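4. Wiring your Kasura inverter

Before you start, give yourself a calm morning and read through all the steps once — it really does help.

1. Switch off the DC isolator and wait 8 minutes.
2. Push each string plug in until it clicks.

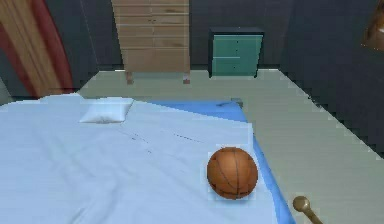

3. Tighten the ground screw, then close the cover.

Caution: never pull a plug apart under load, even on a gray day.

Note: strings over 500 volts need the longer Clastus glands, so please check your label first.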